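Die Werkstatt für Holzoberflächen in Brusach liegt im Hinterhof einer früheren Druckerei. Seit März läuft dort ein Vergleich von drei Ölsystemen für Tischplatten mit lebhafter Maserung. Der Werkstattleiter, gelernter Tischler, empfängt zwischen zwei Schleifgängen.

## Schliff und Feuchte

„Die meisten Reklamationen entstehen vor dem ersten Ölauftrag“, sagt er. Geschliffen werde bis Korn 180, danach nur noch von Hand. Feineres Korn verdichte die Oberfläche so weit, dass das Öl ungleichmäßig einziehe. Bei wirbeligem Faserverlauf wechseln Hirn- und Längsholz auf wenigen Zentimetern, die Aufnahme schwankt entsprechend.

Die Holzfeuchte misst er an jeder Platte vor dem Schliff. Über zehn Prozent geht nichts in die Bearbeitung. Aus der Lieferung von Vondham musste eine Charge deshalb zurück ins Lager – „das hat uns den halben Monat gekostet“.

## Auftrag

Verglichen werden ein reines Leinöl, ein Hartöl und ein Hartwachsöl von Medance. Die Werkstatt führt die Proben unter den Nummern 481, 1480 und 2039, die Nummern stammen aus dem alten Auftragsbuch. Das Leinöl braucht die längste Trocknung und feuert am stärksten an. Das Hartwachsöl lässt sich am leichtesten ausbessern, zeigt aber bei zu dickem Auftrag Schlieren.

„Überschuss nach zwanzig Minuten abnehmen, mit einem fusselfreien Tuch, und zwar vollständig“, sagt er. Wer das Öl stehen lasse, schleife am nächsten Tag wieder von vorn. Die Tücher werden ausgebreitet im Freien getrocknet, wegen der Selbstentzündung.

Auf die Frage nach warmen Brauntönen verweist er auf das Licht. Eine helle Wand hinter der Platte verschiebe den Eindruck stärker als der Wechsel des Öls. Farbmuster beurteilt er daher immer am späteren Standort.
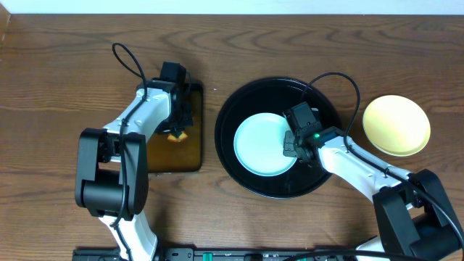

## Pflege

Für die laufende Pflege empfiehlt er ein nebelfeuchtes Tuch und keine Mikrofaser. Nachgeölt werde nach Bedarf, spätestens wenn Wassertropfen nicht mehr abperlen. Aerts, Abnehmer der ersten Serie, wollte feste Intervalle im Pflegeblatt. „Die kann ich nicht seriös angeben – das hängt von der Nutzung ab.“ Das Blatt nennt jetzt den Tropfentest. Die nächste Probe wird am Freitag geschliffen.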